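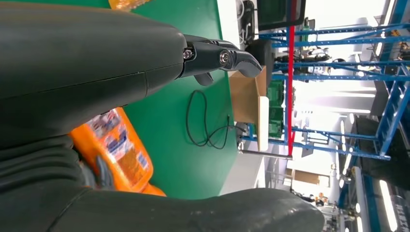 Robot gripper at a work table, with an orange bottle lying on its side.

Participants wanted: can a robot already do your chores?

Mikura is looking for 28 people to take part in a study in Borkbridge. We want to know which small jobs at home and in the shop a machine can do today, and which ones it still does badly. For this we need people who do such jobs often and have an opinion on them.

What you will do

You come for 2 visits of 80 minutes each. At the first visit you do simple tasks by yourself: put bottles upright, pack a cardboard box, wind up a cable. At the second visit you watch the robot try the same tasks and give each attempt a mark from 1 to 5. Please be strict – a polite mark does not help us. After that we have a short talk about which work you would give away and which you prefer to keep.

Who can apply

You are 18 or older and you do housework every week, or you work in a store, a stockroom or a small workshop. Technical knowledge is not needed. People who work for Fiore, our partner in the study, can unfortunately not take part.

What you receive

A gift card of 80 dollars after the second visit. The bus ticket from Furkdale is paid also, please keep it and show it at the desk.

Visits take place in April. Wear closed shoes. You stay behind the yellow line when the arm is moving, and you may stop at any moment without giving a reason.

To apply, fill in the form on the Mikura website until 10/03/2026 and write which chore you like the least.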